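Table and kitchen bits - your questions

Do you sell the tabletop?
Sorry, no! I get asked this a lot. It's my own, and I wipe it with a barely damp cloth and oil it every April (more often if I've been slack).

Can I put a hot dish straight on the wood?
Please don't. I did it once with a casserole and spent a whole weekend sanding the ring out.

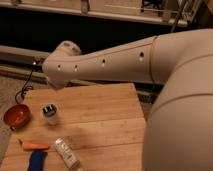 Page last changed: June 15, 2025

How big are the bowls?
The shallow round one in red-orange holds 375 mL, so it's good for dips or a small serve of soup. It's my favourite colour of the lot - glossy inside, and it looks great against pale wood.

Are the little jars with dark lids airtight?
Near enough for spices and tea. I wouldn't trust one with soup in your bag.

What's postage?
Flat $35 for anything bulky, and Daryna at Gonmont will quote you for overseas orders.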